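Blog > Days Out > The robot kitchen at Sadley

I went to the Gastalico open day in June mostly out of spite. My brother-in-law had been talking it up since spring, and after the fourth forwarded video I told him I'd drive out to Sadley and see the thing for myself.

The building is a former carpet showroom behind the bus depot. Parking is bad. You sign in, you get a sticker with your first name on it, and then you stand in a hallway with a lot of other people wearing stickers. My slot was 1430, written like that on the ticket, as if we were catching a troop train.

Phyllis Fothergill ran our group. She used to teach high school home economics and now she decides what the robots get to practice. I liked her. She didn't use the word "revolution" once, and when a man in front asked when he could buy one she told him he couldn't, and moved on to the next question.

There were 3 stations. The first was a video on a loop, which I don't count. The second was called Otano and did folding, and I'll be kind and say that it folded. The third, Godoy, was the kitchen one, and that's where everybody crowded in. It was an arm at a table with the sort of stuff you'd have out if you were fixing a drink or dressing a salad: lemon slices on a board, a kitchen scale, a squeeze bottle with an orange top.

The job was to pick up the bottle. I want to be fair about this, so I stayed for 5 goes, long after most of my group had wandered off toward the cookies.

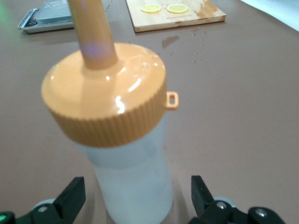

Three of the five I would call good. One was so slow that a kid near me sat down on the floor. On the other one it closed on nothing, backed off, and stopped until a young guy with a laptop typed something. He never looked up, so I'm guessing it wasn't the first time that day.

What bothered me was how much had been done beforehand. Somebody sliced the lemon. Somebody filled the bottle, stood it upright, and put it where the arm could get at it. My kitchen has never once looked like that. My squeeze bottles live on their sides in the fridge door with a crust around the tip, and the mustard is behind the milk. I asked Phyllis what happens if the bottle is lying down, and she said they were "working up to that." Good answer, I suppose, but I wrote it down word for word so I can ask again next year.

She also told us the arm had done 2000 practice grabs before they let the public in. I've been turning that number over ever since. It's a lot of grabs. My niece is four and she got the hang of ketchup in an afternoon – though I'll admit she also got it on the ceiling.

I did like that they ran it live, with the misses included. I've been to trade shows where the machine sits behind glass and a screen shows you what it did last month. At Sadley you could stand there and watch it whiff. The grip was gentler than I expected too, and I'd have bet money on it crushing the bottle.

Would I go again? Probably, if it's still free. I told my brother-in-law it can pick up a bottle sometimes. He said that's how it starts. He said the same thing about his bread machine, and that's been in the garage for years.

The cookies were store-bought, by the way.

Comments

marlene_k
We were in the morning group and it missed twice in a row! My husband clapped anyway. Did you see the folding one try the fitted sheet?

Dutch
You're being hard on it. Picking things up is the difficult part, ask anyone who's worked a packing line.

tabitha r.
Is there parking on the depot side or do you have to go around?

Reply from the author
Go around. And no, Marlene, they'd put the fitted sheet away by the time I got there, which tells me plenty.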